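Pirka Board Oil and Board Cream

If you have a wooden board that you use every day, you already know how fast it starts to look tired. Onions, lemons, one long weekend of baking, and the surface goes pale and a little fuzzy. Pirka is what we reach for in our own kitchens, and I'm so pleased we finally have both versions in stock at the same time (the cream vanished before the holidays and took its sweet time coming back!).

Pirka is made by Bundgaard, a small workshop that started out finishing salad bowls and spoons. Gunhild Nørgaard worked on the recipe for years because she couldn't stand how sticky her boards got with the oils she was buying. Her answer was a thin oil that sinks in deep, plus a soft cream to go over the top.

What's in it

The oil is food-grade mineral oil and nothing else. The cream is the same oil with beeswax and a little carnauba wax melted in. No nut oils, no dyes, no perfume. The cream does smell faintly of honey when you open the tin, and I'm not complaining about that one bit.

Oil or cream?

Get the oil if your board is new, very dry, or has just been sanded. Get the cream if the board is in decent shape and you want water to bead up on it. Most people end up with both – oil first, cream the next day – and a tin of cream lasts far longer than you'd guess from the size of it.

Sizes

Oil, 200 ml bottle with a flip cap
Cream, 257 g tin with a screw lid
Set of both, with a cotton cloth

How to use it

1. Wash the board with warm water and a drop of dish soap, then stand it on its edge to dry overnight. Give a thick board a second night.

2. Feel the surface. If it's rough, go over it with 220 grit paper, always with the grain, and wipe off every bit of dust with a barely damp cloth.

3. Pour on more oil than feels right and spread it with your hand or the cloth. Do the edges too, and please don't skip the end grain, which drinks up more than all the rest!

4. Leave the board flat for six hours, then wipe off whatever is still sitting on top. A big rectangular board needs a sturdy table where it can lie without hanging over the side.

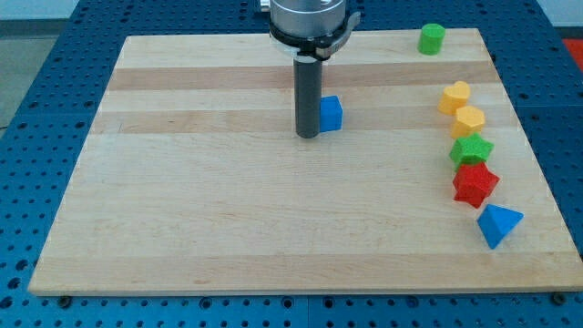 5. Rub in the cream with small circles, wait twenty minutes, and buff until the cloth slides easily.

How often

A new board likes oil once a week for the first month. After that, once a month is plenty, or whenever the wood looks chalky. We do all of ours in October too, before the heating comes on and the air in the house gets dry.

Good to know

Works on maple, walnut, beech, cherry, olive and bamboo. Also lovely on rolling pins and knife handles. Keep boards out of the dishwasher, oiled or not. Used cloths can go in the wash, but give them their own load.

Goes well with

The Culard bench scraper, for lifting off dried dough without gouging the wood, and the Meltora board stand, which holds two boards upright with air on both sides. Grethe Bergmann in our shop is happy to talk boards with anyone who calls, so have the type of wood handy if you know it.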